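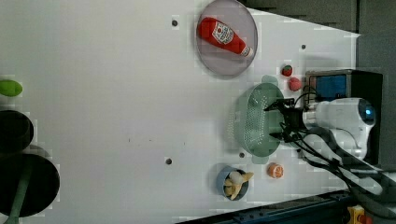

Right, thread on packed lunches, as three people have now asked and I've got until the kettle boils

Started doing these properly in June when I moved to the Wedham office. Canteen there shut at 2 and I never get out of the morning meeting before then. So it was bring something or eat crisps

Rule one, which I break weekly: make it the night before. Morning me is useless. Morning me once packed a tin of chickpeas and no opener

Leftovers beat sandwiches. Cold roast potatoes, bit of mustard, whatever greens are left. Sounds grim. Is not grim

If you must do sandwiches – butter right to the edges, tomato kept seperate till you eat. Soggy bread by noon otherwise and you'll hate everyone

Cirilo Hinojosa (sits opposite, eats better than all of us) does a big pan of rice and beans when he gets in, splits it into boxes. Same lunch all week. I get bored by day 2 so I freeze half and swap in soup

On soup: get a flask with a wide neck. Fill it with boiling water first, leave it while you find your shoes, tip it out, then soup in. Stays hot till I'm off the Trastside train and well past

No I don't have a link for the flask sorry, it was my mum's

Sauces. Little screw top jars, the jam ones you get in hotels. Ketchup, chilli, salad dressing. Do NOT trust the ones with a push-on lid. Ask my old rucksack

Fruit: apples fine loose, strawberries need a hard box, bananas are a gamble whatever you do

Someone asked about kids. Mine's only just started taking a lunch so not an expert. She eats more if she picked it herself the night before. Also eats more if it's cut small. Carrots come home every single day regardless

Cost – I was spending silly money at the Gallardo place by the station. Didn't keep a proper tally but the bank app does and it wasn't pretty

Cletus Kasprzak says I've missed out boiled eggs. I have missed them out on purpose Cletus, we share a smal office

Kettle's done. Will add the bean recipie tonight if Cirilo lets me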